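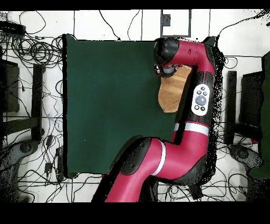
Pladach Cloths, Gallery
Posted Sep 11, 2024

I've been promising a proper page of our table and work cloths since March, and I do apologize to everyone who wrote in asking when it would be up, because I kept putting it off to wash one more thing or hem one more edge (those of you who sew will know how that goes!). Color is where I always like to begin, well before size or weave or any of the sensible things, and for me this fall begins with green. The big square one is a deep forest green, the kind of color that seems to make a whole room settle down, and I love it spread out flat on a white tile floor where nothing competes with it. The tan-brown cloth resting over part of it has a suede-like look and a few faint fold lines, which I've never minded in a cloth, and the two together remind me of walking in the woods in October with a thermos in my coat pocket.

Forest green and tan
A big quiet square with straight edges, and a softer, rounder shape in brown lying across it. If I had to pick one pair to keep out all winter, it would be these colors.

A little about the pairing

My friend Mirta Toledo taught me to lay one cloth over another before deciding on anything. Two colors hanging side by side on a line will tell you very little, she says, but put one down and let the other overlap it and you'll know by the time the kettle boils. I've done it her way for 11 years now and it has saved me from a good many mistakes, including a mustard and pink business that I still think about. Green is very forgiving in this way. It takes tan, cream, rust and most of the grays, and it will even put up with a blue if the blue is dark enough.

I also like a difference in surface. A smooth, even color underneath and something with a bit of texture on top gives your eye somewhere to go, and then you don't need a pattern at all. Tamás Somogyi disagrees with me about this every single time he visits, and he has brought me 2 striped cloths as presents to prove his point. They are very nice stripes, Tamás.

Folding and keeping

Several of you asked how I store the large ones. I roll them, mostly, around a cardboard tube, and the smaller ones get folded in thirds and stacked in the old Nultberg cabinet in the hallway. Every few months I take everything out and fold it along different lines, so the creases don't get too set in their ways. Iara Olivares swears by hanging hers over a broom handle, and if you have the closet for it I'm sure that's lovely.

For creases that are already there, I lay the cloth flat, smooth it from the middle outward with both hands, and leave it overnight. Most of them relax by breakfast. The ones that don't can stay.

Visiting

The front room on Montecinos Street is open Thursdays from 2 until 8, and you are welcome to come and handle the cloths and try your own colors against them. Bring a napkin or a cushion cover from home if you're matching something, as memory is a terrible judge of green. Please ring the side bell and give me a minute to get down the stairs.

Filed under: cloths, green, fall colors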